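Ticket 2888: Cell 2, arm protective-stops on deep picks, right side of bin
Project: Stallon
Status: Resolved, watching
Opened: Mon 2 February

Problem as reported
Block picking stops partway through a run with a protective stop. It only happens on picks close to the floor in the right half of the bin. Left side picks are fine. Clearing the stop and jogging up works every time, then it trips again a few picks later. Log shows 116 stops in the last 1,000 picks, nearly all on the wrist joint.
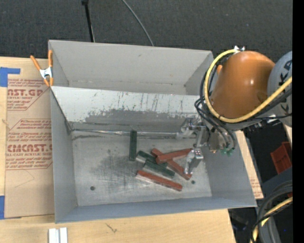
Mawuli Ayaaba
Cell support, Skomilen

Great one to dig into, thanks for sending such a clean log, Esi! I had the whole thing replayed before lunch.

First thing I checked was the gripper, and it's healthy. Fingers close parallel, grip force reads the same at both ends of travel, no play at the finger mounts. So I went after the cabling. The yellow cable makes a big loop around the orange joint housing and the black bundle hangs down to the gripper, and when the wrist turns for a low pick on the right, that bundle runs out of slack. You can feel it go tight by hand with the arm in freedrive. The controller sees the extra torque and quite rightly stops.

What I did:

1. Power off, lockout on. Opened the two ties nearest the wrist and gave the black bundle a bit more length. Left the yellow cable where it was.

2. Reseated the connectors at the wrist. One clicked, so it may have been riding half out (sorry, I didn't note which).

3. Checked the bin against the taught corners. It had crept toward the arm by 3 mm at the back. Pushed it home and checked that the orange clamps were biting properly on the rim. Please look at these at every shift start, a bin that slides will eat your floor clearance.

4. Ran the wrist through its full range at 10 percent speed, then at 50, watching the bundle the whole way. Lovely free movement now.

5. Put the green and reddish-brown blocks back in and ran low picks.

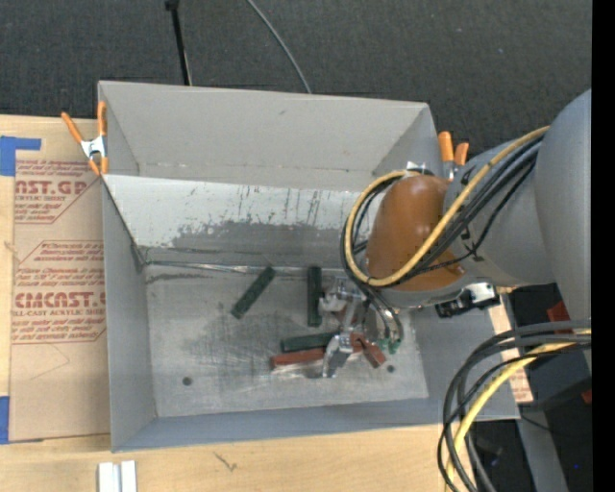
Results after the change
279 picks, no protective stops, and wrist torque on the low right picks has dropped to match the left side. I'm really pleased with that trace, it's attached to the ticket.

Still open
Floor clearance is set to 4 mm. I'd like to try 3 once the new ties have settled, but not this week.
Charmaine, can you send two spare wrist ties from the Kekelville stores?

Reply from Esi Asamoah
Ran it all afternoon, no stops. Ties are on the way according to Charmaine. OK to close from our side.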